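Kirkwood Legal Clinic is looking for people to read powers of attorney and tell us where they got lost. You don't need a law degree. If you have one, please apply to be on the other side of the table.

We've rewritten our power of attorney packet, which ran to 34 pages and was understood mainly by Vichien Duangkaew, who wrote it. The new draft is shorter. We'd like to find out if it's any clearer before we hand it to people making decisions about their parents' bank accounts.
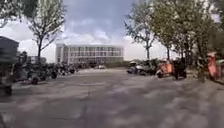
**Do I need to have a power of attorney already?**

Anyone 18 or over can take part, with or without one, and we won't ask to see yours.

You'll come in for one session of two hours, read the draft, and fill in a practice form for a made-up aunt with strong opinions about her house. Then you'll tell us which parts made you sigh. We pay $34 an hour, plus parking - and there's coffee, though I wouldn't come for the coffee.
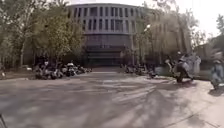

*View across the plaza.*

Nothing you sign in the session is binding, and we can't give advice on your own affairs while you're there. If you need that, ask for a regular appointment.

To apply, write to Kanyarat Chantharasri at the Chaimongkol Room, Kirkwood Legal Clinic, 173 Dulwood Avenue, by the end of May. Include a phone number and the times you're free. Sessions start at 4 p.m.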